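Lining Up Two Gripper Streams Before You Train: A Gentle Walkthrough

If you have ever trained a two-handed policy on handheld gripper recordings and watched it close the left fingers a beat too late every single time, this page is for you. I lost most of a February to that problem, and the culprit was timing. The two recordings simply weren't on the same clock, and the policy learned the lag right along with the task.

I'll go through the way we do it now with our little toolkit, Dirura, on a set of cloth-handling recordings. You'll need Dirura installed, a folder of raw sessions with a left and a right recording in each, and a cup of something warm, because the first pass takes a while (our own set has 3,591 episodes in it, and I've gotten a lot of reading done).

Step 1. Sort the sessions into pairs

Run the pairing command on the folder that holds your sessions:

dirura pair sessions/ --out paired/

It reads the start time in each recording and matches left with right. Anything it can't match goes into a file named orphans.txt. Please do open that file! The first time Ryota Arai ran this on our data, 40 recordings landed there, and nearly all of them were good recordings that had been copied into the wrong folder. Move yours back where they belong and run the command again. It skips the pairs it has already made.

Step 2. Find the time offset

Now for the part that matters most. We ask everyone who records to begin by clapping the two grippers open and shut together, 3 times, before touching anything. That gives each stream a nice set of bumps in its finger-width signal, and the software slides one signal over the other until the bumps agree.

dirura offset paired/ --signal width --window 400

The window is in milliseconds, and it is how far the search may slide in either direction. If the result sits right at the limit, widen the window and try again. A result at the limit nearly always means the real answer is farther out.

For sessions with no clap at the start, change "width" to "motion" and the tool will use the turning of the two grippers instead. It's a weaker match, and on slow, careful work like folding it can wander, so look over those sessions by eye afterward.

Step 3. Put both hands in one coordinate frame

Each gripper's path comes out of the tracker with its own starting point, so the two hands know nothing about each other yet. The command below uses the stretches where both cameras looked at the same parts of the room to work out how one path sits relative to the other:

dirura align paired/ --shared-map --report align.csv

Have a look at the error column in align.csv and sort it from largest to smallest. Wakana Shibata likes to plot it, and I've come around to her way, since the bad sessions stick up like fence posts. Soft things are hard on the tracker. A big hanging cloth moves while the room stands still, and features picked up on the cloth will drag the path along with them. Adding --mask-near drops features close to the fingers and cures most of it.

Step 4. Check a few moments by eye

Open the viewer and jump to the points where both hands are busy:

dirura view paired/ --jump both-closed

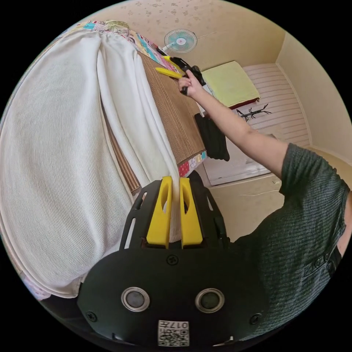
Can I run the alignment step before the offset step to save time?

It will run, but the result won't be worth keeping. Alignment compares where both grippers were at the same moment, so it needs the corrected clocks first.

Step 5. Export

Once the spot checks look right to you, write out the training files:

dirura export paired/ --rate 20 --format zarr

Keep the offset file next to the export. When Kiyoshi Nomura retrained our folding policy, he wanted to leave out every session that had used the motion signal, and with that file it took him one line of filtering. The paired folder can be deleted after the export finishes, though I hang on to mine until the first training run has gone all the way through.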